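The case for folding polos on a table

Most advice on folding shirts assumes a bed. The bed is the worst surface in the house for the job, and the polo is the garment that shows it most clearly.

A mattress gives under the hand. When you smooth a knit from the placket outwards, the cloth and the doona underneath move together, and the crease you were chasing ends up a few centimetres further along. A bed is also low. At the laundry in Kostville where I worked for two winters, the benches came to just below the elbow, and a full shift of folding left my back in better shape than 26 shirts on the edge of a mattress does now.

A table fixes both problems. It is flat, it doesn't give, and the height is close enough. Timber is better than glass, which lets a light knit slide. A tablecloth should come off first.

My second point is less popular. Fold polos from face up, at least to begin with. The standard method starts face down, because the sleeves then fold straight onto the back. This works for T-shirts. A polo has a collar and a placket, and both are the parts that look bad when set wrong. Face down, you can't see either of them. The collar rolls under on one side, the placket twists, and the shirt is put away like that until August.

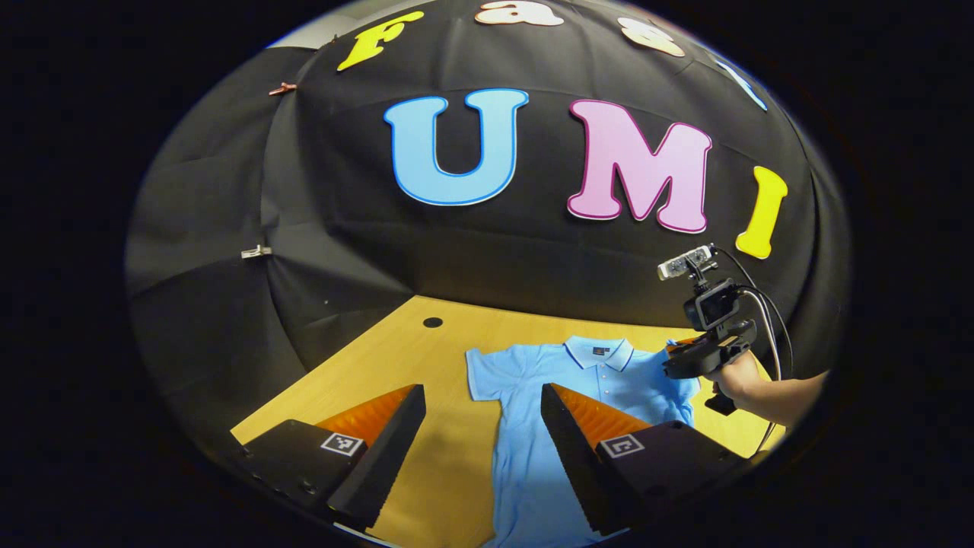
Light blue polo laid face up on the tabletop, collar and placket in view.

Starting face up, the order is short. Do up the buttons. Lay the collar down evenly on both sides. Run a flat hand down the placket once and out to each side seam. Pull each sleeve out level with the shoulder. Only then turn the shirt over, holding it at both shoulders, and fold as usual. The turn is where people lose the work they have done, so it should be one movement, with the hem allowed to drag.

The objection is time. I tested it on a load of 40 work polos for a bowls club in Borport. The extra step cost me 125 seconds over the whole load, and I did not have to reopen a single shirt. With the face-down method I normally reopen a few, and each of those costs more than the smoothing would have.

I am less sure about folding boards. The Evura board I bought gives a consistent width, and for a shop shelf that matters. In a household drawer it doesn't matter much. The board also hides the shoulder line while you work, and on a polo the shoulder line is what tells you whether the sleeve is sitting straight.

Hanging is the other alternative, and I would keep it for woven shirts. A knit polo on a wire hanger grows a point at each shoulder in a fortnight. A wide hanger avoids that but takes up the space of two folded shirts in most wardrobes.

Clear the table before the basket comes in, and wipe it. A crumb under a pale knit will leave a mark once you press down on it.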